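Notes from the Mezzanine: Trying Out Finger Pads
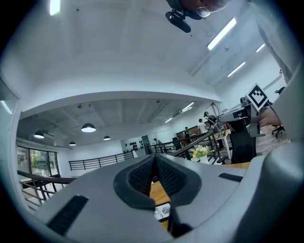
The question we set ourselves for this round was a simple one, or at least it sounded simple when Huiling Li wrote it on the whiteboard: which finger pads should go on the hand-held grippers before we order the next batch? We have been using the same pads since July, and everybody who has spent a morning with them has an opinion. Some people love the textured mesh, and you can see it there on the inside faces of the black fingers, which come together in that narrow notch at the middle of the jaw. Others (Shafiq Jayawardena loudest of all, and he won't mind my saying so) would trade it tomorrow for the smooth pads Gredance sent over. So we decided to stop arguing at lunch and give both kinds a proper turn.

Meifang Lu put together the test. There were 16 objects, from a bottle cap and a roll of tape up to a full water bottle, and each kind of pad got 200 picks spread over all of them. We worked in pairs, one person with the gripper and one keeping score, and we swapped places often so that no single pair of hands could tilt the result. I kept score for most of the first session and came away with a sore neck and a great respect for anyone who does inventory for a living!

The mesh pads dropped 21 picks and the smooth ones dropped 58. That is a bigger gap than any of us had guessed, and most of it came from three objects, all of them glossy and a bit heavy for their size. On soft things, like the folded cloth and the sponge, there was hardly any difference at all. Shafiq would like it recorded that the smooth pads wipe clean in no time, while the mesh holds on to lint — and he's right about that, we spent a good while with a toothbrush between sessions.

Yufang Tang looked after the tracking side. She wanted to know whether the bold square markers would still be picked up when two people work close together and the grippers are at odd angles to each other. Mostly they are. Where we lost them, it was usually a sleeve or a wrist in the way, and she has asked that we all practice holding the tool a little farther back on the body. It feels awkward for the first few minutes and then you forget about it.

Ximeng Bai, meanwhile, has been comparing the two controllers, the Narura and the older Bivulach unit, and I had hoped to give you her results too. She isn't ready to commit herself yet. The Narura starts up quicker and its menus make sense, but it gave us a small lag when closing on thin objects, and she wants another go with fresh settings before she says anything she'd have to take back.

For now the mesh pads are staying on, and we'll order a few spare sets from Dai along with more of the fixing screws, which seem to vanish into the floorboards. If you'd like to try both kinds yourself, speak to Meifang, who has the score sheets and will find you a partner. Bring an object from home if you like — she is especially short of awkward kitchen things.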